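Three Feasts, One Street in Ross

The town of Ross will hold its shared winter festival again this January, and for the first time the people of Drirnanon are invited to take part. The festival brings together families of different faith and origin, who cook, sing and light lamps in the same street on the same evening. It starts on Sunday at the old market square and continues until late at night.

The custom is not very old. It began when three feasts of the district fell in the same week, and the families living on Flodell Street decided to open their doors to each other. In the first year there were only 14 households. This year 151 have put their names on the list, and the organisers expect 500 guests - more than the street has ever received.

Darlene Beaulieu, who leads the preparations, says that the most important part is still the visit to the homes. "A guest can enter any house with a lamp at the door," she explains. "You sit down, you eat something small, and somebody tells you what the day means for his family. After this you go to the next house."

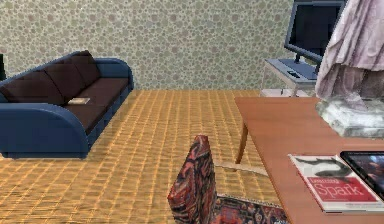 Visitors are asked to leave their shoes at the entrance and not to bring meat or alcohol, because some families do not keep these in the home. Sweets made with milk, nuts or fruit are welcome everywhere. Children from both towns have learned songs in 7 languages, and they will sing them at the square before the lamps are lit.

The choir Skistero will close the evening with old harvest songs. Its members come from several communities and practise in the school hall, where each singer teaches the others the words of his or her own region.

A bus will go from Drirnanon to Ross in the afternoon and return after the last song. The visits are free of charge. Families who wish to open their house can still give their name at the library in Ross until the evening before the festival.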